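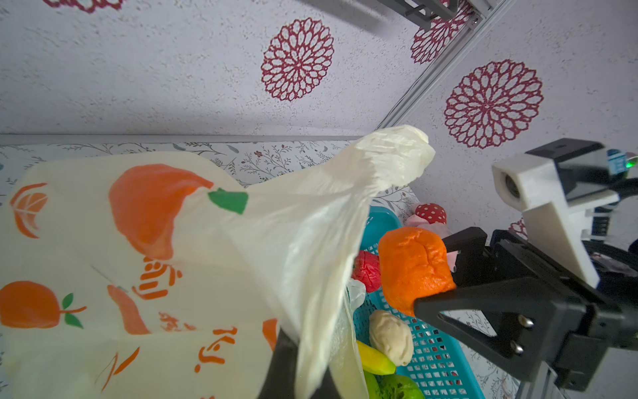 A wrist camera's view of a gripper holding an orange toy, with a turquoise basket and a printed shopping bag close by.

Demonstration collection, in robotics, is the recording of a task as a person carries it out through a robot, so that the recordings can be used to train a control program. One complete recording is called an episode or a demonstration. The practice is common in work on picking, packing and sorting, where the objects are too varied for each movement to be written by hand.

Method

In the most widely used arrangement, an operator moves a hand-held leader arm or controller and the robot copies the motion. At each time step the system stores the joint positions, the gripper opening and the images from one or more cameras. A written instruction, such as "put the toys in the bag", is usually saved with the episode.

Cameras may be fixed to the workstation, mounted at the wrist, or both. A wrist camera moves with the gripper and keeps the fingers in view during a grasp, but it often loses sight of the rest of the table. Fixed cameras cover the whole work area and can be blocked by the arm.

Objects and setting

Toy food is a frequent choice for grasping tasks. It is light, cheap and comes in many shapes and colors. Plastic bags are harder to work with, as they fold and shift when touched and do not return to the same shape between episodes. Patterned cloths and wall coverings may be changed during a collection so that the trained program does not depend on one background.

Episode review

Recordings are normally checked before training. Reviewers remove episodes with missing images, long pauses or the wrong instruction. Failed grasps are treated differently from one project to another. Some groups discard them, while others keep an episode if the operator recovers and finishes the task.

The Kornbridge bagging set, recorded at a workshop in Rolinthorpe, began with 500 episodes planned and 400 recorded. After review, 231 were accepted for training. A later release dropped the episodes with poor camera timing and contains 203. The recording software, Hokmont, stores each episode as a separate folder.

Limitations

Collection is slow, and results vary with the skill of the operator. A program trained at one station may perform poorly after a camera is moved by a small amount. Sets gathered by a single operator also tend to repeat that person's habits, including the order in which objects are picked up.

See also
Imitation learning
Teleoperation
Robot gripper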